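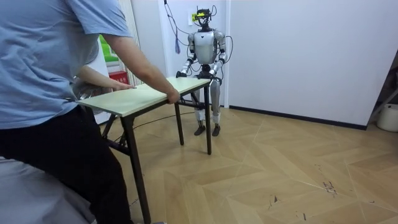

4. Two-Person Table Carry

This section covers setting up the Weka build for carrying a table with one person at the other end. Complete the arm calibration in section 2 before you start. If you changed the hands or the head sensor after calibrating, run it again.

What you need
Folding table, rectangular, with a rigid top and the legs locked open
Overhead support line, fitted as in section 1
Laptop with the Durnon control software installed
Stop button, within reach of a second adult

CAUTION: Keep the support line attached for the whole of this section. The robot can lose its footing when the load shifts.

CAUTION: Never put your fingers between the robot's hand and the tabletop. The grip does not release on contact.

4.1 Prepare the floor

1. Clear a path 13 feet long. Sweep up grit and move any bins or stands away from the wall side.
2. Check every floor cable for slack. Tape down any cable that crosses the path.
3. Walk the path yourself with the table, without the robot, and check that you can turn at the end.

Note: On smooth wood, check the rubber on the soles of the feet. Worn soles slide before the balance routine can respond.

4.2 Set the grip

1. Place the table so that one short end faces the robot.
2. Take the load off everything else. Nothing should be on the tabletop.
3. In the Durnon software, open Carry and choose Edge Grip.
4. Set the grip force to 4. Thin tabletops can bend at higher settings.
5. Stand at the opposite end and hold the near edge with both hands.
6. Have the second adult press Close. Both robot hands should shut on the table before the status light turns green.
7. Pull the table toward you with light, steady pressure. If either hand slips, press Open and go back to step 3.

4.3 Lift and hold

1. Say "ready" to the person at the laptop and wait for the reply.
2. Press Lift. The robot raises its end 2 inches and stops.
3. Raise your end to match. Bend at the knees and keep your feet clear of the table legs.
4. Hold until the level reading stays inside the band on the screen.
5. Press Lower. Keep your hands on the table until all the legs are on the floor.

Repeat the lift and hold until it runs clean with no corrections. Do not go on to walking before then.

Note: If the robot lifts one side ahead of the other, the shoulder offsets are wrong. See section 2.5.

4.4 Walk

1. Lift as in 4.3.
2. Press Follow. The robot steps when it feels a pull through the tabletop.
3. Walk backward slowly. Stop after each step for the first run.
4. Watch the overhead cables. They must not catch on the arms or pull tight.
5. At the end of the path, stand still until the feet settle, then press Lower.

CAUTION: Do not push the table toward the robot in Follow. Backward stepping is not supported in this release.

4.5 Error codes

Code 363: uneven load between the two hands. Lower the table, open the grip and center the robot on the short end.
Any other code: see the list in section 7.

Revised October 26, 2024. Cerkbridge shared workshop.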